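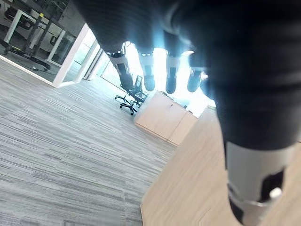 Striped carpet and a light wooden tabletop in the office at Valtdale.

Lorraine Goodwin has looked after the paper records at Amar for a long time, and she still speaks about them with patience. I met her at the office on a Saturday, when the phones are quiet. She had promised to show me how a small company can live with less paper, and she began with a correction.

"Less paper, yes, but I never said no paper," she told me. "We have contracts that people signed by hand. Somebody will ask for them one day, and I want to know in which box they are."

When she started the work, the company kept 56 file boxes in three rooms. Some had labels on the spine, some had labels on the top, and many had only a pencil word which no colleague could read any more. She took one box each morning before the mail arrived and went through it with a cup of tea. In the end she had a list of 1,272 documents, and she knew for each one if it should be kept, scanned or shredded.

I asked what was the hardest part. She thought for a moment.

"The invoices from Partington," she said. "They sent everything in two copies, and we kept both, and then we made a third one for ourselves. I found the same invoice in three boxes. I was a little angry, but also I laughed."
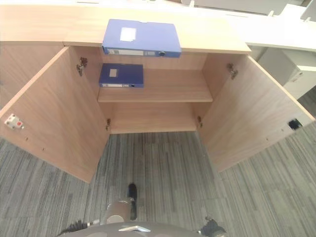
The rule she is most strict about is that a file box goes on the shelf lying flat, with its spine to the front. Many people prefer to stand them up like books, and she understands it, but in a cabinet which is nearly empty the boxes fall over. When they lie flat, one can read the spine from a chair. She also does not want more than two boxes in one pile.

"If there are three, people pull the lowest one and the others come with it," she explained. "I have seen this too often. With two you lift the top one, you take what you need, and you put it back."

Her second rule is about the labels. The spine says what kind of paper is inside, and the label on the top says who is responsible for it. She writes both on the same day, before anything goes into the box. At Vavitz, where she worked earlier, the labels were always for later, and later did not come.

She does not lock the cabinets during working hours. The doors should open fully, she says, so that both hands are free for the box. What is private goes to another room, and the key for that room stays with her.
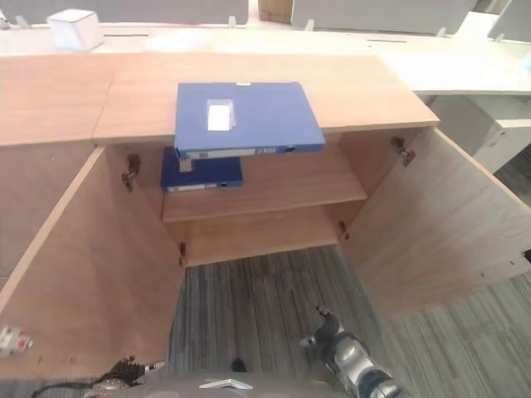

VALTDALE, April

I came back for a second talk when the sorting was finished. Goodwin was in a good mood, although she had just found up to 50 loose pages in a drawer that was supposed to be done.

"There is always one drawer," she said, and she put the pages on her desk - face down, so that she would not start reading them while I was there.

I wanted to know if her colleagues follow the system when she is on vacation. Most of them do, she answered. The younger ones ask first, and the older ones put the box in the wrong place and send her a message about it. She prefers the message to silence.

For offices that want to begin, her advice is to choose one cabinet and take everything out of it, also the things that look correct. Empty shelf space should be left empty for some months. "People see a free shelf and they bring a plant, or old catalogs," she said. "I tell them, please, this space is for next year."

Her own next task is the personnel files, which she expects to take until the summer. She has already ordered the labels.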